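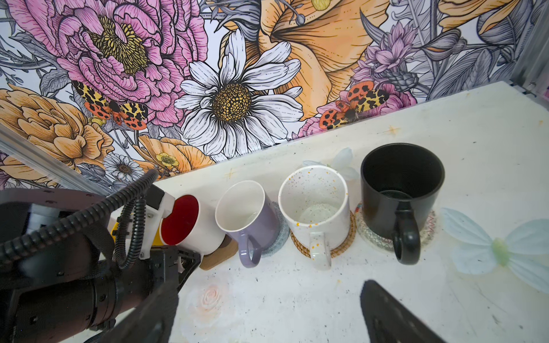
Ticket 1402: Mug demo places first mug crooked, then stops
Opened by: Cikenness workshop, demo bench
Assigned to: Liltar support, second line
Priority: High (changed from Normal by requester, changed back by support, changed again by requester)
Category: Placement / grasp release
Date opened: 6 Sep 2023
Status: Closed with notes

Original report

We have an open day on Saturday in the Bakhtiari Hall and the mug demo has stopped being something we would want the public to see. The job is four mugs, four coasters, one row. The arm picks each mug off a tray, puts it on its own coaster, backs off and waits for somebody to clap.

Mugs two, three and four are going down fine. Mug one, the white one with the red inside, goes down on the square wooden coaster on a lean. The gripper then either lets go and the mug rocks upright by itself (good, looks deliberate) or the gripper holds on and the program stops with code 117, "release not confirmed" (bad, looks like a robot that has grown attached to a mug).

We ran it 18 times this morning. It stopped with 117 on 6 of those. The other runs finished, though I wouldn't call all of them elegant.

Setup is as follows.
Arm: the black one on the rail, Fitex controller, no firmware changes since July.
Software: Liltar pick and place, current release.
Camera: wrist.
Bench: white top, pushed up against the floral wall.
Changed recently: nothing.

Attached: wrist camera still, run log, our risk assessment (by mistake, please ignore).

Support, 10.05 am

Thanks for the log. Code 117 means the fingers were told to open and something was still pressing on one of them after the timeout. On a leaning mug that would be the mug.

Before we go further, can you confirm that nothing has changed recently? The bench in your attachment has a wall of flowers behind it. The one in your commissioning record has a grey partition.

Cikenness, 10.22 am

The bench has moved. We didn't count that as a change because it is the same bench.

It went across to the other side of the hall so that visitors can stand along the front. The wallpaper was already there. Everyone who has seen it agrees it beats the partition, including the person who signs off the partition.

Support, 10.40 am

Understood. Could you send the detection overlay for a run that failed and one that finished? Menu is View, then Detections, then Save All. Please also re-run the table plane calibration, as the arm's idea of where the table is won't have travelled with the table.

Cikenness, 11.35 am

Plane calibration done. It was out by enough that I am not going to write the number in a ticket other people can read.

Lean on mug one is less than it was. Still there.

Overlays attached. You will see that in the failed run the software has found four mugs, four coasters and a fifth mug, confidence low, up among the leaves. It is one of the moths. Yellow, black spots, red hindwings, no handle.

Support, 11.52 am

We have not had a moth before.

It shouldn't affect placement, as anything above the plane limit is thrown out before planning. It does cost you time on each look, and that may be what is eating into the release timeout. Please draw a workspace mask so that the wall is excluded. Leave a small margin along the seam where wall meets table, as your row runs parallel to it and we don't want to mask off the back of a mug.

While you are in there, the table has some printed shapes on it too. There is a pale blue butterfly near the black mug, and a pink rose on the gripper side. Are those permanent?

Cikenness, 12.10 pm

They are as permanent as anything is on this bench. One of them has been scrubbed with the good cleaner and took no notice.

Mask drawn. Moth gone from the overlay. Butterfly not being detected as anything, which seems fair.

Five runs since, no 117. Mug one still goes down tilted before it settles. If this were a cafe I would send it back.

Support, 1.30 pm

Good progress. Tilt is probably a grasp height problem now. Could you answer these, in whatever order suits.

Which mugs were taught individually and which are sharing a profile?
Which way are the handles facing when placed?
Are all the coasters the same thickness?

Cikenness, 1.58 pm

Profiles: lavender, speckled and black each have their own. Red-interior mug shares the lavender profile. It joined the line-up last week when the old first mug met the floor during a rehearsal. That was human error, and the arm has been quite gracious about it.

Handles: lavender, speckled and black all finish with the handle facing the front of the bench, so visitors can pick one up if invited.

Coasters: no, and I can see where this is going. Square wooden one first, then grey felt, then woven rattan, then a clear one with a red and green zigzag border that came from somebody's kitchen and has to go back there. We chose them because they were all different. The idea was to show that the robot copes with variety.

Support, 2.15 pm

It copes with the variety it has been told about. Your placement heights are all set to the felt coaster.

So mug one is being gripped at the lavender mug's height and set down at the felt coaster's height, on wood. The fingers are still driving down when the base has already arrived. The mug has nowhere to go and tips in the gripper. On some runs it tips towards the fixed finger and pins it, and there is your 117.

Please do the following.

1. Teach the red-interior mug its own profile. Use Grasp, New, From Object, and don't copy an existing one and rename it.
2. Measure each coaster and enter the thickness under Place Targets.
3. Turn on Soft Place for all four targets. It slows the last bit of the descent and stops on contact.
4. Check the cable bundle at the wrist. In your still there is a loop going up over the arm and more hanging near the gripper mount. If it drags at full reach it will add a twist you'll blame on us.

Cikenness, 3.40 pm

1. Done.
2. Done, with the exception of the rattan, which is one thickness where the weave goes over and another where it goes under. I have entered something in the middle and will be thinking about it on the drive home.
3. Done. Adds a pause before each release. It looks thoughtful. Keeping it.
4. Cables checked at both ends of the travel. They don't drag, but one of them brushed the arm's own housing near the far end, so it has been re-tied at the white bracket. Your eyesight is better than ours.

First run after all that: mug one went down flat. There was some cheering from the two people in the room, one of whom was me.

Second run: flat.

Third run: flat, then the program stopped with a different code, 31.

Support, 3.48 pm

31 is "operator gate open".

Cikenness, 3.51 pm

So it is. Gate closed.

Support, 4.20 pm

Glad to hear it. Some advice for Saturday, as we get a lot of tickets on open days and they have a family resemblance.

Lock the coasters down with a dab of removable putty. Visitors straighten things. They mean well and they will do it while you are answering somebody else.

Keep visitors' own mugs out of the workspace. Somebody will offer theirs. If you want to allow it, run it as a separate program at reduced speed, with an empty mug, and check with your own eyes that it's empty.

Do your calibration after the hall lights are on and the blinds are where they will stay. Afternoon sun on a white table can wash out pale objects, and your first mug is white.

Save the job under a new name tonight and don't touch the old one. If it all goes strange on the day you want something known to go back to.

Have a line ready for when it stops, because at some point it will stop.

Cikenness, 4.45 pm

Putty ordered from the stationery cupboard, which is a more formal process than you would think.

Job saved as MUGS_OPENDAY. The old one is MUGS_FINAL, and there is also a MUGS_FINAL2, which predates it. I have left those alone.

For the line, we have settled on "it's having a think". We tried "it's waiting for the kettle" on a colleague and got nothing back at all.

One question outstanding. The sign for the bench says the robot "sees and understands each mug". I have been asked to check the wording with you.

Support, 4.58 pm

It finds round things of a known size and picks the closest profile. As of this morning it also found a moth. I would go with "locates each mug".

Cikenness, 5.05 pm

Changed. The sign had been laminated, so there is now a strip of tape over the middle of it.

Support, following Monday

Checking in before I close this. How did it go?

Cikenness, following Monday

Well, thank you. It ran most of the day. Mug one behaved itself throughout.

We had one 117, on the speckled mug, on the rattan, which I had been expecting and had in some way already apologised for. Cleared it from the pendant and carried on. Putty held. A boy of primary school age asked why it didn't put the mugs in a cupboard, and the next half hour of staff time went on that.

The two most common comments in the visitor book were "nice wallpaper" and "love the wallpaper".

We'd like to log a feature request for a coaster profile that accepts a range of thicknesses. Also, the mask editor forgets its margin setting when you save the job under another name. Found that out at 8.40 on Saturday, when the moth came back.

Support, following Monday

Feature request raised and linked. The mask margin fault is reproduced here and has its own ticket now. Until it is fixed, re-enter the margin after any Save As.

Root cause recorded as: shared grasp profile and wrong target height on placement one. Contributing: table plane not recalibrated after bench move, workspace not masked.

I have added the moth overlay to our training slides, if you have no objection.

Cikenness, following Monday

None. Please send a copy for the noticeboard. The clear coaster has gone home, so target four needs doing again, but we'll manage that one ourselves.

Ticket closed by support.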